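A floor that shows everything
A talk with Neema Makokha about marble, dust and an old broom

Neema Makokha keeps her shoes by the door and asks me to do the same. Her house is number 101 in Trarkgate, and she has lived in it since she moved from Kelier with her mother-in-law and two boys. It is a little after seven in the morning and the kettle is already making noise. I came to ask her about cleaning, a subject on which she has, as her husband warned me by telephone, many opinions.

"People visit and they say, oh, marble, how easy, you only wipe it," she tells me. "I invite them to come and wipe it."

The ground floor is tiled with marble all through, and the tiles have grey veins in them. She says that this is both good and bad. The grey hides the small dust, so you believe that the floor is clean. Then the door is opened, the light comes in low over it, and you see every hair and crumb.

"I sweep in the morning for this reason. In the evening the floor tells lies."

Her order is always the same. She begins at the stairs and goes along the wall, then she does the middle of the room, and the part near the altar is left until the end. The altar was there before the family. Her mother-in-law looked after a similar one in the house of her childhood, and she was very glad to find it when they came to see the place.

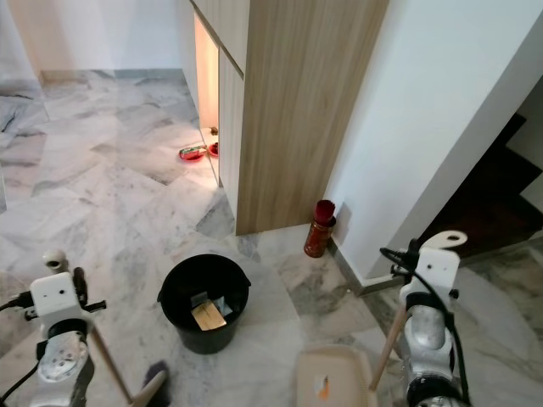 The lit niche at floor level, with its red saucer and cup. The bucket stands ready in the middle of the room.

"You don't push the broom in there," Neema says, and she is serious about it. "You don't use the wet cloth from the rest of the house also. It has its own cloth, a small one, and we wash it separately. The saucer you lift with two hands. My sons know this since they were very small."

I ask whether the ash from the incense is a problem. She says it is the finest dust in the house and the one which travels most. If you sweep quickly it flies up and comes down again behind you. You must make short movements, towards yourself, and keep the head of the broom low. She shows me with her hand on the table, pulling the crumbs of our breakfast to her in little steps.

For some years she tried other methods. There was a vacuum cleaner, a present from her sister, and it scratched the floor near the kitchen because a small stone had stuck under the wheel. She paid a man from a company named Pama to polish the scratch away. It took him a whole afternoon and you can still find it if you know where to look. After that the vacuum cleaner went upstairs, where there is carpet, and it stays there.
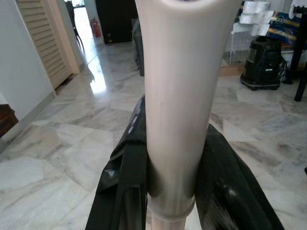 "With a broom I feel the stone," she says. "I feel it in the hand before it makes any damage. I stop, I pick it up, finished."

She buys her brooms at Tsakiris, the household shop behind the bus station, and she is particular about the length of the stick. Too short and your back hurts by the time you reach the stairs. Too long and it knocks on things. The dustpan should also have a handle, so that you can bring it along the floor without bending down for each small heap. She had one without a handle when she was first married and speaks about it with some bitterness.

The bucket is for what is dry: paper, dust, pieces of wrapping, leaves from the step. Water has a different bucket, and the two are not to be exchanged. Her younger boy mixed them up last March and there was a grey soup on the marble which, she says, got into the lines between the tiles and remained for a month. She cleaned it out with an old toothbrush and bicarbonate.

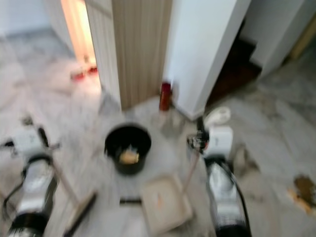 Broom, dustpan and bucket near the folding door.

I wanted to know about the folding door, because in my own flat such a door collects dirt in a terrible way. Neema nods for a long time.

"The folds, yes. You close it completely, so it becomes flat, and you brush from the top to the bottom with a dry paintbrush. After this you sweep the floor. If you sweep first you will do it twice."

How often?

"The door, each two weeks. The floor, each day. The corner beside the pillar when my mother-in-law looks at it."

The mother-in-law has in the meantime come down and sits with her tea. She listens to us for a while. When I ask if she agrees with the method, she says that in her time they put damp tea leaves on the floor before sweeping, to hold the dust, and it worked better. Neema says that it makes stains on marble. They discuss this in their own language for several minutes, and I drink my coffee.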